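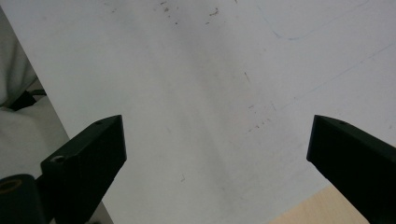 Fares Darwish
December 2020

OK so I have spent the whole evening thinking about white surfaces and I need to talk to somebody, so it's you guys. Thread.

We're redoing the little work corner off the kitchen and I thought the top would be the easy part. Pick white, done. Friends, there is no such thing as white.

The first sample I brought home was called Plitcombe. In the store it looked clean and bright. In our kitchen next to the fridge it went pink. Not a nice pink either, more like a band-aid.

Second one was Uzor. My sister loved it and I wanted to love it, but it was so shiny I could see the ceiling light in it like a little moon. I'd be squinting at my cereal every morning.

So now I'm on Elleck, which is a pale white with some gray in it. Smooth, a tiny bit glossy, and it changes a lot depending on where you stand. By the window it's nearly plain white and then over by the wall it cools right down. I keep walking past just to look at it.

Price talk! The full-length Uzor was going to be 1000 with the edge finishing. Elleck came in at 900, and that was with them cutting it to size. I had the money set aside since March so I wasn't going to panic either way, but I'll take the 100 and put it toward a decent lamp.

Someone asked if pale tops show everything. Yes. Crumbs, coffee rings, one single cat hair. But my old dark one showed dust ten minutes after I wiped it, so I'm calling that a draw.

What I do for wiping down: warm water, a drop of dish soap, soft cloth, then a dry cloth right after. That second pass is the part I used to skip, and then I'd wonder why there were streaks all over when the sun came in.

Please do not use the scrubby side of the sponge on anything with a shine to it. I did that to a shelf at my last place and it had a dull patch the size of a saucer until the day I moved out. I put a plant on it. The plant died and then I put another plant on it.

Coffee rings come up with a paste of baking soda and water. Leave it a couple minutes, wipe gently, rinse. Turmeric is another story. I have no advice on turmeric, I just stay away from it now.

Update for the person who asked about Indutberg: I did look at their stuff! Nice colors, but the wait was almost 3 months and I've been eating dinner off an ironing board. So no.

Things still on my list: the lamp, something to hide the power strip, and a tray for keys and mail so they don't creep over the whole top. I know myself. Give me a flat space and there will be receipts on it by lunch.

I'm also trying a rule where only 2 things get to live out on it. Right now I'm thinking the lamp and the tray. My sister says a mug counts as a thing. I say a mug is just visiting - we have not settled this.

Paint for the wall behind is next, and yes, I'm looking at whites again. I taped up a few cards this afternoon and already one of them has gone green on me.

If you have a warm white that stays put next to a cool gray-ish one, tell me the name. I'm going back to the paint store in the morning and I'd like to walk in there with a plan for once.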